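Section 4: Setting up the table-clearing routine

By now you should have both arms bolted to the rail and the Clollance control software talking to them. If you haven't, go back to Section 3, and don't skip the cable check, because I did on my first kit and spent an evening pulling the whole thing apart again.

I'm Yaneth Alvarado and I look after the set-up guides at Hisgate. I've built the clearing routine on the Skikbridge two-arm kit more often than I'd care to admit, so what follows is the order that works for me. You're welcome to do it your own way once you've had one clean run (I'd love to hear about it!).

What you'll need

A sturdy table, a dish rack, a serving tray, a scraps tray and an open container for rubbish. Plastic dishes only for now, please. Save your nan's good china until you trust the grip settings.

4.1 Laying out the table

1. Switch the arms to Rest and wait for them to settle before you reach in.

2. Put the dish rack on the left. Cups, plates and cutlery all end up in there, so it wants the most room.

3. Set the serving tray to the right of the rack, where the left arm can get at it without stretching.

4. Put the rubbish container and the scraps tray on the right-hand side, with the container at the back and the scraps tray in front of it. I tried them the other way around for a while and kept knocking the container over.

5. Lay the plate on the upper part of the serving tray and the cutlery below it.

6. Give each cable a gentle tug. You want enough slack for a loop over the arm, and nothing caught in a joint. 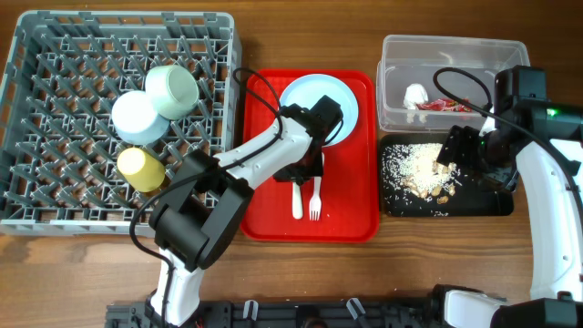

Figure 4-1. Both arms over the work area: dishes to the left, rubbish and scraps to the right.

Note: For scraps I like cooked rice and a small handful of peanuts. The rice spreads out and the peanuts clump, so you find out pretty quickly whether your wiping stroke is any good. If anyone in the house has a nut allergy, dried chickpeas do the same job.

4.2 Teaching the positions

7. In Clollance, open Routines, then New, then Clear Table. Pick "Two arms, shared rail" from the list.

8. Choose the left arm and tap Teach. Guide the gripper by hand until it's over the plate, then tap Save Point. Do the same for the cutlery.

9. Teach the drop points in the rack. Save one for each thing you want put away, and leave a bit of a gap between them or the cups will ride up on each other.

10. Swap to the right arm and teach it the scraps tray and the rubbish container in the same way.

11. Set the grip force to 2 for both arms. It sounds feeble, I know! Plastic cups squash a lot sooner than you'd think, and you can always nudge it up later.

12. Press Dry Run. The arms go through every point at slow speed with the grippers open.

Caution: Keep your hands, sleeves and coffee off the table during a dry run. Slow isn't the same as soft, and the elbows swing out wider than the grippers do. The stop button should be within reach of whoever is standing closest.

4.3 If something goes wrong

Error 151 means the two arms have been given points too close together. Move one of them 10 cm away and run it again.

If the left arm keeps nudging the cutlery sideways, its approach is too low. Raise the approach height a notch at a time until it clears the tray rim.

If the fork won't pick up at all, turn it so the tines point towards the rail and re-teach the point on the handle.

The gripper pads are good for 2,000 picks. Salazar pads fit as well, but you'll need to redo step 11 after you change them over.

Next: Section 5, Saving and scheduling routines

Guide last revised 2019-08-20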